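Jeradia Community Tool Library
Progress note to Nellier Fund, 25 September 2022

Quick one, full accounts to follow when the bank statement shows up.

Membership. 70 households signed up, up from 32 at the last note. Most came in after the August flyer. Renewals slower than we'd like, still chasing.

Lending. Drills, ladders and the tile saw are out nearly all the time. Hedge trimmers not so much now it's cooler. Waiting list for the pressure washer is too long, we need a second one. Have asked Branden Hardware for a price, no reply yet.

Late returns. Still a headache. Reminder texts started going out in August, has helped some. Not bringing in fines, the members voted that down.

Repairs. Seven items on the bench, mostly cords and switches. Parts for the sander on back order. The Wednesday fix-it evening is going ok but we want a second person who can do electrical safety checks.

Spending. $300 left in the equipment line. Would like to move it to blades and bits, which wear out faster then we budgeted for. Please confirm thats allowed under the grant terms.

Premises. Lease on the Ahn Street unit runs out in the spring. Landlord friendly, nothing in writing. Will push for a answer before the next note.

Next: winter hours, online booking, second washer.

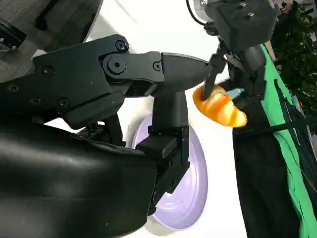
Jae-hoon Heo replied that moving the money to blades and bits was fine under the terms, and asked for the lease answer in writing before any winter hours were announced.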